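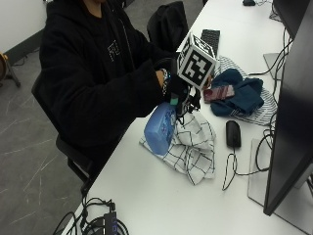 Right hand in the glove, with the marker cube on top and the bottle on the checked cloth.

Mar 2, 2022

I promised in January to write more often about my work, and I did not keep this promise very well. So today I want to tell a little about the glove.

At Urnbridge we teach a robot hand to do small things on a desk, such as picking up a cloth or moving a bottle. I do not write the motion in code. I put on the glove with the sensors and do the task myself, and the computer records what my fingers do. The cube with the black and white squares gives the position of the hand to the camera. If I turn my wrist too much, the squares cannot be read well and I have to repeat the take.

The first surprise for me was how badly I know my own hand. When I pick up a bottle at home, I do not think about which finger touches first. With the glove I began to think about it all the time, and my movements became stiff and strange. My colleague Hacer Aydoğan looked at my first recordings and told me that I was holding everything as if it was made of egg shell. She was right. She asked me to talk with her about the weekend while I was recording, and the movements became much more natural.

The second thing is the cloth. I thought that hard objects would be the difficult ones, but a bottle always has the same shape. A cloth never lies the same way two times. I take one fold and another fold comes up beside it, and then I need to decide very fast what I want to do. In the project Brerham we have now 3434 recordings, and more than 900 of them are cloths. I still change my mind in the middle of a take, and such takes I throw away.

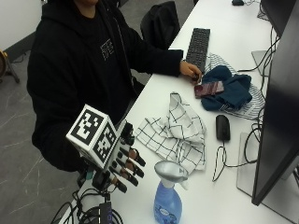
I also had to learn what to do with the hand that is not working. In the beginning I was helping with it without noticing, I would hold down a corner or push the bottle a little closer. Then the recording shows a task which one robot hand cannot repeat. Now I try to keep it calm on the desk, but it is a strong habit, and in one session I had to repeat 7 takes only for this.

My arm gets tired faster than I expected. The weight on the wrist is not big, but after an hour I feel it in the shoulder, and I start to lean on the desk. I make a break then and answer my mail.

Next I would like to try pouring, first with rice, and later maybe with water if Hacer allows it near the cables. For this we must fix the mount again – it moves a little when I turn the hand fast – and I need to order new screws before we can start.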